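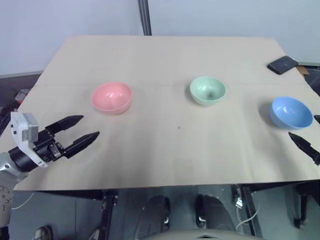
Photo: Sena Atinga / Betness forum

Stacking bowls: how much should I vary the start positions?
Posted by Sena Atinga, Saturday
Last updated: December

Hello all. I am collecting demonstrations for a bowl stacking policy, two arms, by teleoperation. My bowls are pink, mint green and light blue, and the table has beige paper on it. Until now I have 40 episodes, and in all of them the bowls begin in a loose row, with the green one in the middle and a little farther back. The left arm takes the pink bowl first.

My question is whether I should move the bowls more between episodes, or first record many with the same layout. My colleague wants the same layout until we see one good rollout.

tamihana_lab wrote:
Move them now. We trained on a fixed row last spring and the policy learned the place, it did not look at the bowl. When we shifted the bowl by 3 cm the gripper closed on air. We had to throw away most of the set.

kettlehook wrote:
I do not agree completely. With 40 episodes and large variation you have a little of everything and enough of nothing. I would keep the row, move each bowl a few centimeters, and change the color order only later.

tamihana_lab wrote:
A few centimeters is already variation, so we are closer than you think. But the color order I would change from the first day. Otherwise "left" and "pink" are the same thing for the model.

Sena Atinga wrote:
This point about left and pink I did not consider, thank you. Do you also change which arm starts?

kettlehook wrote:
Only if your instruction text says it. In our set the nearest arm always starts, and the operators make fewer mistakes.

orrin_p wrote:
Please look at the paper too. Yours has a fold line and some creases. I would replace the sheet every 20 or 30 episodes, so the model does not use the fold as a ruler.

kettlehook wrote:
I have never seen a model do that.

orrin_p wrote:
I have, with a strip of tape.

Sena Atinga wrote:
I will record 30 new episodes with mixed colors and a new sheet, and keep the old ones in a separate folder. I write again when the training is finished.

Related threads
Weltico gripper: finger tips wear out on one side
Hostero upload stops at large episodes
How do you label a failed grasp?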